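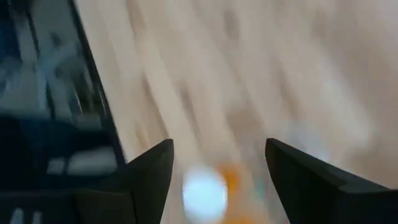
Does dropping the blurry frames help at all, or does the policy just get used to them? One reader, Flovby, asked that under the last tutorial, and I loved the question so much that it became this whole page. Short answer: dropping them hurt us, and weighting them helped a lot! Let me walk you through how to do it yourself.

A wrist camera moves with the hand, so any fast swing turns the picture into streaks. The fingertips stay fairly clear, because they travel with the camera, and everything behind them smears. Our training set, which we call Clunder, has plenty of this in it. The first time we trained on it we did what everybody does and threw the smeared frames away. The arm then learned to jump. It had never been shown the middle of a reach, only the start and the end, and it would lurch toward the object and stop in odd places.

So keep the frames, but tell the training loop how much to trust each one.

What you need

Recorded demonstrations with a wrist camera stream and matching joint readings. A training script you're comfortable editing. Our tool is called Longo, but it's a small thing and you can write the same steps in an afternoon.

Step 1. Mask out the fingers

Do this before you measure anything. The fingertips have hard, dark edges that stay put from frame to frame, and a sharpness score will happily latch onto them and tell you a hopelessly smeared picture is fine. Draw one mask by hand for the fingers fully open and one for fully closed, then blend between the 2 using the gripper reading. (I skipped this for weeks. Please don't skip it.)

Step 2. Score the background

Run a Laplacian filter over whatever is left and take the variance. Low means blurry, or it means a plain tabletop with nothing on it, and the filter can't tell those apart. That's where the joint readings come in: work out the wrist speed for the same moment and only call a frame blurred if the score is low and the wrist is moving fast.

Step 3. Turn the score into a weight

Sharp frames get a weight of 1. Blurred frames slide down toward a floor, and the floor matters more than the shape of the slide. We tried 0, 0.2 and 0.4. Zero brings back the jumping. We settled on 0.2 and I'd start there.

Step 4. Give the policy a little history

Feed in 4 frames instead of one. With a short stack, the network can carry the position of an object from a clear frame into a smeared one. Space them out a bit so they don't all land in the same swing.

Step 5. Train, then test on fast reaches

Slow reaches will look good whatever you do, so they teach you very little. On our bench task, Prusby, we ran 9 fast reaches with each version of the policy. The version trained without blurred frames missed 4 of them. The weighted one missed 2, and both of those were shiny objects, where reflections throw the score off. It's a tiny test, I know, and I'd love to see somebody run a bigger one!

If your arm hesitates halfway

Check the clocks first. If the camera lags behind the joint readings, Step 2 marks the wrong frames and the weights end up on the wrong part of the reach. Plot wrist speed and blur score on the same chart. The dips in one should line up with the peaks in the other, and if they're shifted, fix the offset and score everything again before you retrain.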